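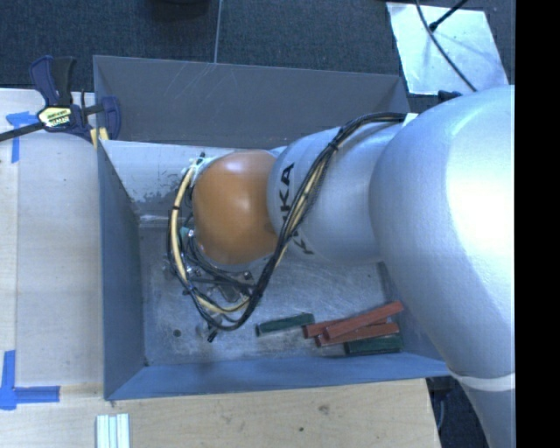

Motard salons change clipper hygiene routine

Home | News | Openings | Prices | Contact

2023-08-08

Motard, the hairdressing and barbering chain based in Brilau, is changing the way clippers, combs and scissors are cleaned between clients. The new routine applies at all 15 branches and must be in use by November.

Under the current rules each chair has one set of tools, which is wiped and sprayed after every cut. The replacement gives each chair 6 sets. A used set goes into a covered tray, is brushed free of hair, washed in warm water with detergent and placed in disinfectant for the time stated on the bottle. Clipper blades are taken off, cleaned separately and oiled before refitting. Electrical parts are wiped only.

The Bivley branch tested the routine over 2,000 appointments. Motard reports that waiting times between clients did not change, but that blade oil use went up and two chairs ran short of neck brushes on Saturdays. Extra brushes have been added to the standard order.

Razor shaves are not affected. Single-use blades remain in place and go into a sharps box after each client.

Kordestani, which supplies the chain's trays and solution, will deliver the first 200 trays to Brilau and Bivley. Other branches will receive theirs in order of size. Prices for cuts, beard trims and colouring stay as listed. Branches will open half an hour late on the day their staff are trained, and the dates will be shown on the booking page.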